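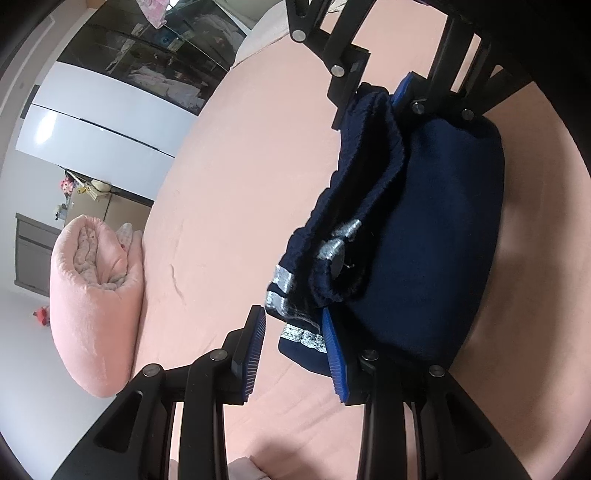 Section 4. Folding knitwear on a bed

The Fuvness storage guide promises that any sweater will fit the small drawer insert. Treat that as a hope. Thin knits fit. Thick ones fit if you fold them well and don't mind leaning on the drawer.

Before you start

Clear a space in the middle of the bed. Rolled blankets and pillows can stay at the side. A smooth sheet helps a little, but you don't need to iron it, whatever the earlier edition said.

1. Lay the garment face down and pull the sleeves out flat.

2. Fold each sleeve across the back. The cuffs should not hang past the far side.

3. Fold both sides in toward the center until the width matches the insert. Fuzzy knits spring back, so hold the first side down while you do the second.

4. Bring the hem up to the neck in 2 folds. Three makes a neater block on paper and a fat lump in the drawer.

5. Turn the bundle over and press out the air with flat hands.

Note: Ribbed cuffs and hems like to roll. You can flatten them, and they will roll again. Leave them.

Caution: Metallic stripes and trim can snag. Keep rings, zippers and rough fingernails away from them, and do not fold sharply along a stripe. If there is a button or a tag with a pin, turn it to the outside of the bundle so it can't catch on the knit.

Caution: Do not hang heavy knits to save time. The "no-stretch" hangers sold with the Firnero set left marks on the shoulders of both sweaters we tried.

Storing

Stack no more than 4 thick knits. The label on the insert says more, and we could not close the drawer. Scented sachets are optional, and we saw no benefit from them between January and spring.

Revised 21 Apr 2018, F. Kinsella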